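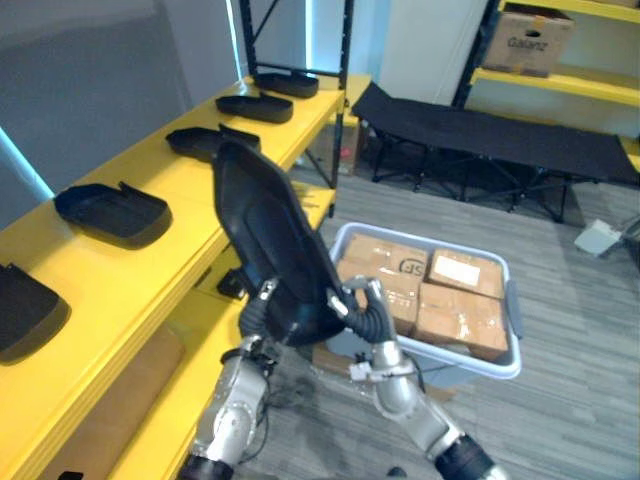 By Inna Kravchuk | 6/3/18

Listing agents, please. Stop pricing houses at what the seller dreamed up over dinner. Saw one on Harju last week, 3 price cuts since March. Buyers notice. They smell trouble even when theres none — and then they lowball.

Price it right the first weekend. Yes, the seller will grumble. Let them. You loose the listing maybe, fine. Better than 80 days of empty open houses and a $500 ad nobody answers.

And quit calling a closet a bedroom.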